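So our group (me, Ntombi Pretorius and two kids from the other section) named our arm project Idel, and by January we had it picking stuff up at the table! I was way too excited about the rod. 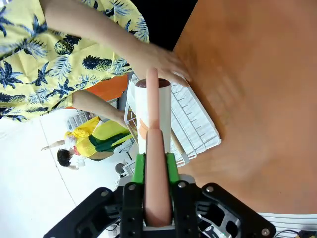

PROJECT LOG: GRIPPING

The green finger pads hold a long round rod pretty well. We did 13 tries and I wrote down 8 good ones. Ntombi wants softer pads next, I want slower closing.
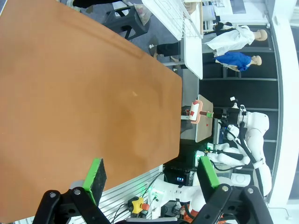
Gripper at the table, tray off to the side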